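Writing Rules for a Robot That Doesn't Exist Yet
Final project report, Robotics Practice course
Nov 17, 2024

When I signed up for this project I pictured myself writing clever control code. What I ended up writing was rules. Pages of them! The title in my proposal was "Good practice for testing a mobile arm in simulated homes," and my advisor's only note on it was that I should come back when I knew what the word "good" meant in that sentence. Fair enough.

So, some background. Our lab has a simulator setup that everyone calls Cornier, after the folder it lives in. It loads a house, drops a robot with an arm and gripper into it, and lets you run tasks while you record what the robot's cameras get. The house I used is named Chambi. It has wood floors, doors, pale walls and a handful of furniture, and I know it better than my own apartment by now.

The trouble was that every student before me had run tests in their own way. One person reset the robot between runs and another didn't. One person threw out any run where the arm bumped something (without writing down how many got thrown out), and somebody else kept them all and called a bump a success if the robot got there in the end. I had 745 old runs on the server when I started, and for most of them I couldn't tell what had been tested or what had counted as passing.

What I set out to do

My goal was a short practice guide, something a new student could read over lunch and then follow. I gave it the name Trallach, mostly because I needed a name for the repository and that one was free. I wanted it to cover three stages: before the run, during the run, and after. I also wanted to try it on myself, which was the humbling part.

I started by reading back through the old runs and writing down every spot where I had to guess. Then I wrote a rule for each guess. The first draft had 80 rules in it, and I can tell you that I broke most of them on my very first day of following them. You can't work with 80 rules. You spend the whole afternoon checking boxes and by the end you're checking them without reading. I cut it down to 7.

The rules I kept

Write down the task in one sentence before you start the simulator. If the sentence changes later, it's a new task and it gets a new name.

Save the starting position of the robot and the random seed. This one sounds so obvious, and I found it missing in so many old logs.

Look through the camera before you move anything. I mean with your own eyes, for a few seconds. I used to skip straight to running the script, and then I'd spend an hour wondering why the detector had found nothing, when a glance at the view would have told me there was hardly anything to find. 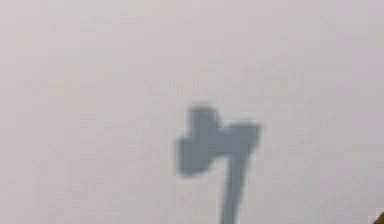 Decide what counts as contact, and what kind of contact ends a run. I went back and forth on this for weeks. In the simulator a bump costs you nothing, so it's tempting to be relaxed. But the whole reason we simulate is that somebody will want to use the real thing near real people and real furniture, and habits carry over. My rule now says that any contact the task didn't call for gets logged, and contact with a wall or a door ends the run as a fail. Strict, I know.

Keep every run, including the ugly ones. If you leave a run out of your results, it stays in the folder with a note saying why.

Don't change settings in the middle of a batch. If you find a bug at run 5, stop, fix it, and start the batch over from the beginning. (I hated this rule every single time I had to follow it.)

Have another person read your notes and repeat one run from them. If they can't repeat it, the notes aren't done.

Trying it out

I ran a batch in Chambi following the guide, with simple driving and reaching tasks. The look-first rule changed how I work more than any of the others. I started saving a still at the beginning of each run, and going through those later taught me things my numbers never had. A robot parked close to a wall can have a big part of its view filled by one blank surface. In my old notes that would have been logged as a plain failure to detect, with nothing in the log to say how little the camera had to go on.

The contact rule was harder. My pass rate dropped as soon as I used it, and that stung a little — the robot was doing the same things as before, I had just stopped being generous. I put both versions in my midterm slides back in June so people could compare. 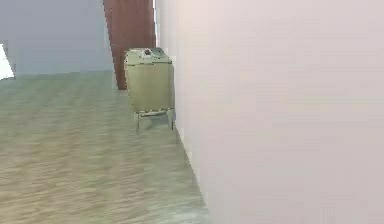
Rernine, commenting on the draft I posted to the course page, thought the wall rule went too far. A light brush against a wall while turning in a tight spot is a different thing from driving into a door, the comment said, and a guide that scores them the same will push students to test only in big open rooms. Rernine suggested setting a force limit for each surface and writing that limit into the task sentence.

I've thought about that a lot. I do agree that the rule could scare people away from tight corners, and tight corners are where I'd most like to see more testing. My worry with a force limit is that our simulator's contact forces jump around from step to step, so I'd be drawing a careful line through some pretty shaky numbers. For now I've kept the strict rule and added a second column to the log, where you write the peak force for each contact. If the forces look steady enough over a few batches, whoever takes over Trallach can swap in the limit.

What I'd do differently

I should have asked another student to use the guide much sooner. I wrote it alone, tested it alone, and then handed it over right before the deadline, and the first question I got was what "starting position" meant. The base? The arm too? I had meant both and had written neither. That's fixed now.

I would also spend less time on the log template. It went through way too many versions, and the one I use is close to the second.

The guide, the template and the batch logs are all in the Trallach folder on the lab server, next to the old runs. The old runs are still unlabeled. I got through the first few shelves of them, so to speak, and my notes on those are in the text file at the top of the folder.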